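Minutes of the Working Group on Good Practice for Kitchen Task Simulation, Hedusdale, 20 March 2019

Present: representatives of Dudel, Barasa and the Plunel test team. Quorum met. 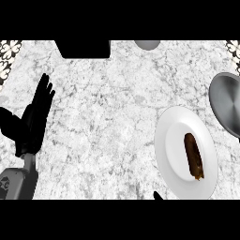 ## 1. Minutes of the previous meeting

Agreed, with one correction. Under "Contact events", "may be logged" should read "shall be logged". The draft code already has the right wording.

## 2. Start-of-run layout

Barasa presented revised text for clause 4. Every simulated run that involves plated food shall begin with both arms at rest and clear of the plate, with open worktop between the left hand and the plate. The existing wording, "arms parked", had been read differently by each party.

It was noted that the second gripper can come close to the plate rim while showing only its tip at the bottom of the picture. Dudel asked whether this should count as clear. After discussion it was agreed that clearance is to be taken from the simulator's own geometry and never judged by eye from a rendered view. A minimum distance was not settled. Plunel will propose a value.

Loose lids: a metal pan lid standing near the plate is to be treated as a movable object, with its own mass and friction entries, even where the task does not call for it. Two of the older layouts had it fixed to the worktop. These are withdrawn.

## 3. Naming of objects

The present code lets the author of a layout name food items freely. Plunel reported that the brown item on the oval plate had been entered as "sausage" in one log and "pastry" in another. Searches across the 3,000 stored runs therefore miss a share of the relevant ones.

Agreed:

- each object carries one fixed identifier, taken from the asset list
- a plain-language label may be added but is not used for scoring
- operators shall not rename an object after the first run of a set

Barasa asked that objects at the back of the worktop which are only partly in view be listed as well. Accepted.

## 4. Contact and stopping rules

Clause 7 was reviewed line by line. Current text requires a stop on any contact between a hand and crockery. Dudel considered this too strict for tasks in which the plate must be moved. The text will be split:

1. Intended contact, declared in the task file, does not stop the run.
2. Undeclared contact stops the run and is logged with time, link and object.
3. Contact between the two arms stops the run in all cases.

Runs stopped under 2 or 3 are kept and marked. They shall not be deleted or repeated under the same run number. Plunel reported 11 such repeats in the last set and will restore the originals from backup – the later runs will be given new numbers.

## 5. Rendering and surfaces

Short discussion. The veined marble worktop remains the reference surface. Dudel queried whether its pattern affects detection of pale crockery. No figures were available and the matter was held over. Patterned wall tiles may stay in the reference layout, provided the texture version is recorded.

Reports shall state plainly that results were obtained in simulation. The phrase "kitchen trial" is reserved for work on physical equipment.

## 6. Actions

| Ref | Action | Owner |
|---|---|---|
| 6.1 | Propose minimum clearance for clause 4 | Plunel |
| 6.2 | Circulate split text of clause 7 | Dudel |
| 6.3 | Issue asset list with fixed identifiers | Barasa |
| 6.4 | Restore overwritten runs and renumber | Plunel |

## 7. Any other business

Barasa asked for the comment period on the full draft to be extended to September. Agreed. Comments are to be sent on the standard form, one clause per row. Comments without proposed wording will be returned.

The next meeting will be held at Hedusdale once action 6.2 is complete.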